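Sorting Loose Cards and Photographs
Household Guidance, Lostel Residents' Service

Residents are advised to sort cards and printed photographs at a clear table, seated, with clean and dry hands. Work with a small stack at a time. Larger piles tend to slide, and corners are easily bent.

Keep one hand flat on the stack while reaching for a box or envelope – this prevents the top prints from shifting. Prints should be lifted by their edges and never pulled from the middle of a pile.

Write dates in soft pencil on the back only. Rubber bands and paper clips leave marks and should be removed before storage. A standard Zisteck box holds 400 prints when packed upright. Boxes are best kept in a closet, away from outside walls and heating pipes.
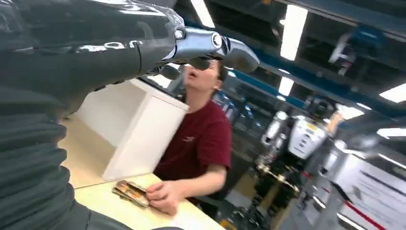

A small stack held in place with a flat hand at the tabletop.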